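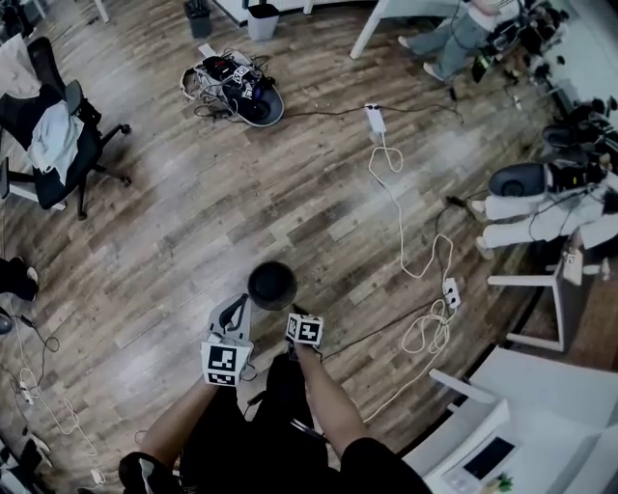

It will take over the dull part of the work and leave the people the interesting part, so the woman beside me in the queue for coffee said, and I answered that in my work the dull part is the part I am good at. She laughed, but I meant it quite seriously. I have thought about her sentence the whole evening, so I begin with it.

Tuesday, late. I am back from the open day at Firkitau and my feet hurt.

We were 22 visitors on the list, most of them from the care homes and the hotels on this side of the river. I went for the kitchen at Sodomstead, where they had received the invitation and did not know whom to send. The bus was late and I walked the last part along the canal, in shoes that were not made for it. At the door they gave us a paper badge and a sheet with the programme, on which the name of my workplace was spelled with one d too many. I corrected it with my pen and then I was ashamed of correcting it.

First there was a talk of 20 minutes. The speaker went quickly and I lost some words, but the main thing I could follow. Their project is called Ollora and it is about the handling of dishes: bowls, plates, cups, the things that every kitchen has and that no two kitchens stack in the same way. A person does the task with a gripper in each hand, in place of the fingers, and the recordings of the movements are used later to teach the machine. I had imagined that somebody sits at a computer and writes down the rules for a bowl. It is much more like how my aunt taught me to fold dough, standing next to me and doing it again.

Then we went to the workroom, and this was for me the best part. I had expected something like a hospital, very clean and silent. But it has a floor of old-looking boards, grey and brown, and cables lie over it everywhere, and there are desks with laptops as in any office. One robot was lying on its side on the floor. I felt a bit sorry for it, which is foolish. Somebody had a jacket over the office chair, light blue, almost the same as my sister's, and I thought that I must ring her this week.

The demonstration was with a round dark bowl. You hold it between the two grippers, and each gripper has a white cube on it with black square patterns, so that the computer can know where the hand is. The guide explained that the patterns must stay clean and that a greasy thumb on them can spoil a morning of work. In our kitchen they would last until breakfast.

After this we were allowed to try in small groups. I waited 18 minutes for my turn and I was nervous like before an examination. The gripper is heavier than I thought, and the weight sits in the wrist. My first bowl I dropped. It made a dreadful noise and I said sorry in my own language. The second I lifted, but crooked, and the third I carried to the table and put down without a sound. I was very proud! I have carried bowls since I was fourteen and I was proud of one bowl.

What I noticed is how much I do with the small finger. When I take a bowl from a shelf, the small finger goes under the edge before the other ones, and I never knew this until it was taken away from me. I told it to the guide and she wrote it down, or she was polite and wrote something else.

In the questions at the end a man from one of the hotels asked about the price, and got a long reply without a number in it. I asked if the machine can feel when a plate has a crack. You can hear it, if you tap it, and you can also feel it a little. They said that this is not in the work of this year. The next project, Hoani, will be about sound, and perhaps it belongs there. I wrote "Hoani - cracks" on my sheet, under the programme.

There was soup afterwards, and bread that was too cold. The woman from the coffee queue sat with me. She is afraid for the jobs in her laundry, she told me then, and what she had said in the morning was more what her manager says. There are 29 of them and most are older than I am. I did not know how to answer well in English, so I gave her my second piece of bread.

Tomorrow I must write one page for the kitchen. I will say that it is interesting and slow, and that the people were patient with us - also that we should throw away the plates with the blue edge, but this I wanted to say already before.

My right wrist is a bit stiff. Ring my sister. Early shift.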